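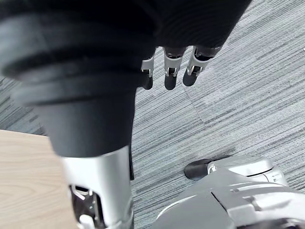

厨房收纳这件事我忍了很久，今晚开一串慢慢说。起因是又有人转给我那套“所有东西都要倒进统一的透明盒子里”的教程，配文是“做完整个人都轻了”。我做过。没轻。

先报账。去年照着教程从头买到尾，Sarari的密封盒、Gullberg的层架、Trolen的小推车，加上标签纸和几个转盘，一共2,105元。这笔钱本来是想换个好点的炒锅的。炒锅现在还是那个炒锅。

Sarari的盒子，800毫升那款，是博主们最爱推荐的“黄金尺寸”。我一直没弄明白黄金在哪。一袋面粉倒进去剩半袋，剩下那半袋还得用夹子夹着放回柜子里。也就是说以前柜子里有一袋面粉，现在有一盒面粉和半袋面粉。

有人会说那你买大一号的。大一号的比我家吊柜隔板高一点点，就一点点，门关不上。商品页写的是“适配多数橱柜”。多数是哪些，没写。

保质期的问题。倒进盒子以后原包装扔了，日期也跟着扔了。教程里说在盒底贴个小标签写上日期，我写了，用的还是他们推荐的可擦笔。洗过一次盒子，日期没了，这倒是真的可擦。

现在我有一盒燕麦，不知道是春天买的还是前年买的。闻着没事，也就吃了。

豆子也一样。红豆、赤小豆放在透明盒子里，我妈来了分得清，我分不清。以前包装袋上是有字的！

层架。Gullberg那个可伸缩的水槽下层架，说是能绕开下水管。我家的下水管不是直的，往左拐一下再往后走，层架的横杆能拆的都拆了，剩下的地方刚好放得下一瓶洁厕剂和一卷垃圾袋。没买之前这里放得下一桶洗衣液、一瓶洁厕剂、两卷垃圾袋，还有一个备用的水槽塞。

评论区有人问是不是我装反了。没有，我对着说明书装的，装完拆了，换个方向又装了一遍。两个方向都不行。

说明书顺便骂一句。螺丝和垫片画得一模一样大，步骤图里有一步直接跳到装好的样子。

小推车我态度缓和一点。Trolen的推车本身不坏，轮子挺顺，放蒜放姜放土豆都还行。我怀疑的是“缝隙收纳”这个说法。冰箱和墙之间那条缝，塞进去一辆车，冰箱那一侧就不好散热了吧？我查过冰箱的说明书，上面让两侧留空。推车的商品页对这事一个字没提。

所以推车现在停在餐桌旁边。它占了本来可以走路的地方，我每天端着汤绕它一下。

讲讲“先清空再归位”。流程是把柜子里所有东西全部拿出来，摊在台面和地上，擦干净，分类，再放回去。视频里这一段是快进的。现实里我是吃完午饭开始的，摊完发现没地方做晚饭，只好叫外卖。外卖来了，没地方吃。

筷子抽屉倒是清出来了点东西：外卖送的一次性筷子、蜡烛、开瓶器两个、一把不知道开什么锁的钥匙。钥匙我又放回去了。谁敢扔钥匙。

Theda Bauerfeind那本讲厨房动线的小册子我也看了，朋友借的。她说常用的东西放在“伸手不迈步”的范围里。道理我没意见，但我家厨房总共也就能站一个人，转个身什么都伸手够得着，这个范围等于整个厨房。这种书好像都是给有岛台的人写的。

里面有一句我同意：锅盖不要和锅分开放。行，就这一句，已经照做了，确实省事。公平起见记在这里。

再说标签。给“盐”贴上“盐”。我理解盐和糖长得像，可我家的糖是红糖。给一罐红糖贴上“糖”，给一罐白盐贴上“盐”，字体选了半个晚上。

有个帖子说贴标签能“让家人知道东西放哪”。家人知道。家人只是喜欢从房间里喊“酱油在哪”，贴什么都会喊的。

调料转盘：转快了会倒，转慢了跟伸手拿没区别。我的转盘放在吊柜里，后排那瓶蚝油每次转过来都要蹭一下门框。现在转盘上只剩不怕蹭的东西，也就是不常用的东西。

有人推荐我去看Um那家店的“整理顾问”服务，第一次上门收100元，可以抵购物款。各位，可以抵购物款。那位顾问上门之后最可能给出的建议是什么，大家心里应该有数。

我没约，所以不能说人家不好。也许真有顾问进门看一圈，说您家挺好的，什么都不用买。谁碰到过请留言，我真心想知道。

刚才有朋友（Hae-won Ok，她同意我写名字）私信反驳，说她家全换成密封盒以后米里再没长过虫。好，这一条我认，米确实应该密封。但她后来补了一句，她同时也把米放进了冰箱。那到底是盒子的功劳还是冰箱的功劳？她说“都有吧”。做实验不能一次改两个条件的，Hae-won。

她回我：谁在厨房做实验。

不少人问那我现在怎么收。说出来没什么好看的：袋子卷一卷，夹子夹上，竖着插在一个旧鞋盒里，名字朝外。鞋盒不透明，可是从上面往下看，什么都看得见。

挂面是例外，鞋盒装不下，横在最上面。这个我还没想好。

鞋盒的缺点也说一下，免得有人觉得我是来推销鞋盒的。怕油，怕水，用一阵子底就软了。软了换一个。厨房潮的话别放在靠近水槽的那边，我第一个就是这么烂掉的。

那些盒子也没扔。大部分洗干净叠在柜顶上，盖子单独装了一袋。对，我现在专门有一个地方用来收纳收纳盒。

有两个在用。一个装茶叶，一个装橡皮筋和封口夹，因为鞋盒那套办法特别费夹子。

二手平台我挂过，大概是全网都在出同款，想要的人不多。有一位问能不能送全套标签，我说标签已经贴上了，写着“黑芝麻”。他说那算了，他家不吃黑芝麻。

看到有人说“你就是懒，整理是一种生活态度”。可能吧。可我每天在那个厨房里做两顿饭，台面也每天擦，灶台缝里的油是用牙刷刷的。这些视频里一般不拍，大概是没有链接可以挂。

还有个问题一直没人正面回答：那些厨房视频里，垃圾桶在哪？抹布晾在哪？正在解冻的肉放在哪？洗了没干的锅放在哪？我把收藏夹里的视频翻了一遍，一个垃圾桶都没看见。

我的抹布晾在烤箱把手上，要用烤箱的时候挪到水龙头上。欢迎提供更好的方案，要求是不打孔、不吸盘（吸盘半夜掉下来过，我以为进贼了），不花钱。

补充：评论里说“买之前先量尺寸”的，谢谢，我量了。量的是柜子里面，忘了合页那一块是凸出来的。要买的人记得连合页一起量，抽屉也是，滑轨那边会窄一截。

再补充：也有人问那个层架要不要转让。要的，配件齐，说明书也在，看不看得懂另说。自提，推车不出，土豆还在上面。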